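Arm drops onto the table a moment after pausing, no error shown

Zoswood Community Help > Arms and grippers > Faults and safety
Asked by Shayne Nepia, 25 April 2018
3 answers

We run a small white arm on a Zoswood controller for pick and place. It works over a wooden table with low panels on three sides. The job is simple: pick up a small bottle, stand it in a bowl, go back to home. It had been fine for months.

Last week it started dropping. The arm gets to the end of the move, holds for a moment with the gripper low over the table, and then the wrist sinks until the fingers hit the wood. No error on the screen, and the joint readings still say it is where it should be. It doesn't happen every cycle. When it does, it's nearly always in the hold after releasing the bottle. The second time, it caught the edge of a part and bent one fingertip, so I've stopped running it unless I'm standing at the switch.

What I have tried so far:

Swapped the power supply for the spare. No change.
Cut the speed to half. It still sinks, but less often.
Reloaded the program from an August backup. No change.
Ran it with nothing in the gripper. It sank anyway.

Below is the arm over the table at the hold position. The bottle is standing in the brown bowl and the other parts are lying in front of it. When it goes down, the fingers land beside the bowl.

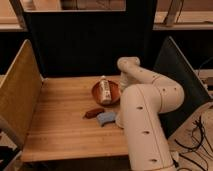
Answer 1 (accepted)
Leonie Rutherford

Stop running it until you have checked the cable to the elbow. We had the same fault on two arms at the Ashby shop and both times it was the connector where the cable bundle goes into the base. The cable gets tugged a little on every cycle, the pin backs out, and the elbow motor loses holding current for a fraction of a second. The controller only samples the position every 400 ms during a hold, so a short drop can be missed. If the arm settles close to target it never trips the fault limit, and you get no message.

To check it:

1. Lower the arm by hand so it is resting on something solid, then switch off and unplug. Don't rely on the stop button. On ours the stop button cuts the motors and the arm falls.

2. Look at where the cables go into the base. If they are pulled tight when the arm is at full reach, that is probably your problem.

3. Unplug the elbow connector and look at the pins. One sitting lower than the others is a bad one. Don't push it back in and call it done. It will come out again.

4. Fit a new connector and leave enough slack that the cable never goes tight. Put a clamp on the bundle near the base.

5. Power up with the bowl and all the parts off the table. Run the hold with an empty gripper and keep your hands outside the panels.

Also shorten the position check in the hold settings if your firmware lets you. Ours went down to 4 ms and after that it reported the fault properly. That doesn't fix anything, but at least it stops and tells you.

Your half speed result fits. Less speed, less tug on the cable.

Comment from Shayne Nepia: It was the connector. One pin was well back from the rest. New one is fitted and it has run a full shift without sinking. I couldn't find the hold setting, is it under Motion or Safety?

Comment from Leonie Rutherford: Motion, then Advanced. You need to be logged in as admin or the page is blank.

Answer 2
okton_user

Could be the brake. Our Okton has a brake on the shoulder and it slipped when it got worn. Not sure if the Zoswood ones have brakes. Check the manual.

Comment from Leonie Rutherford: No brakes on the small ones. That's why it falls when you hit stop.

Answer 3
benchside

Whatever the cause, raise your hold position. There's no need to wait that close to the table. Let go of the bottle, lift clear of the bowl, then do the hold up there. If it drops you have some room to hit the switch. I'd also put a soft mat down while testing. We use the gray Flidier one and it has saved us a few fingertips.

And replace the bent fingertip before you go back to normal work. A bent one grips crooked and you'll be back here asking why it drops bottles.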